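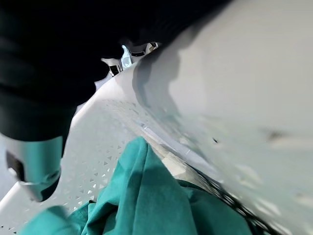
**1/**
We moved to Dustow in August and have been learning the local rules of drying washing outdoors. They aren't written down anywhere. You find them out by breaking them.

**2/**
Rule one: the lane behind the terrace has had drying posts since 1792, according to a plaque. The plaque is screwed to one of the posts. I have never been so intimidated by a pole.

**3/**
There are ten posts for the whole lane and everyone has "theirs". Ours, I was told by a woman holding a peg in her teeth, is the one that leans. It came with the house. It was not in the particulars.

**4/**
You do not hang out before the kettle's been on. I did it at 6am, thinking I was being keen, and three sets of curtains moved.

**5/**
Things I have been asked over the wall so far:
- whether I meant to hang shirts from the shoulders
- whether that was all of it
- whether we had heard about Fustow

**6/**
Fustow is the next village. They have rotary dryers. This is spoken of the way other people speak of a nephew in prison.

**7/**
Weather forecasting is done by looking at Haworth's. Haworth's is the hardware shop on the corner. If the doormats are out on the pavement, you've got until lunch. If the mats are in, don't even strip the beds. My phone said sunny all day yesterday. The mats were in. Guess which of us had wet pillowcases.

**8/**
Haworth's also sells pegs, and will sell you the wrong ones if you don't ask properly. I asked for "just some pegs" and got two dozen that fly off if you cough. I went back and asked for "proper pegs" and they came out from under the counter.

**9/**
Colours. You can have whites and darks out on the same day, but whites go at the church end. No reason has been offered. I asked my neighbour and she looked at me as if I'd asked why we eat soup with a spoon.

**10/**
Bringing it in is where I let everyone down. The lane folds at the post: corners, halves, into the basket, done before you reach your gate. I scoop the lot up in my arms like I'm rescuing it from a fire and fold it indoors, if it's raining, or never, if it isn't.

- **Later, same thread.** I tried folding. Two things, black and teal, and then I felt I'd made my point.
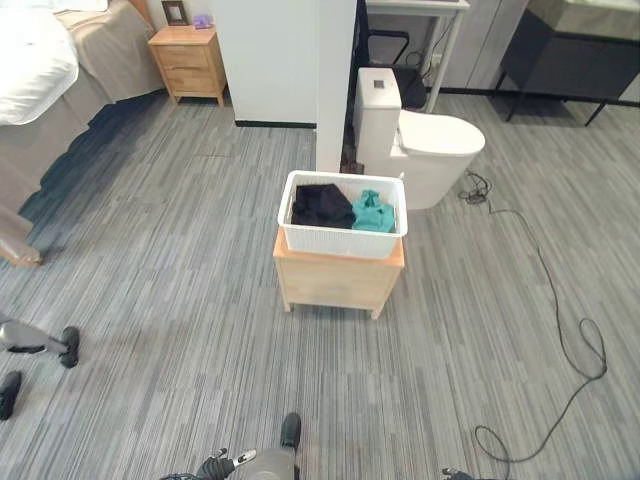 - **Replies, answered in one go.** Yes, we do own a tumble dryer. It's a Sernska, it came with us in the van, and it sounds like a horse going downstairs. We run it with the radio up so the lane won't know.

- **The lane knows.** Somebody asked this morning if we'd "had the horse out".

- **Post news.** The leaning one is leaning some more. I've been advised to hang the towels on the other side for a month to bring it back. I'm doing it. I've also moved the whites to the church end.

- Mats are out. Got to go.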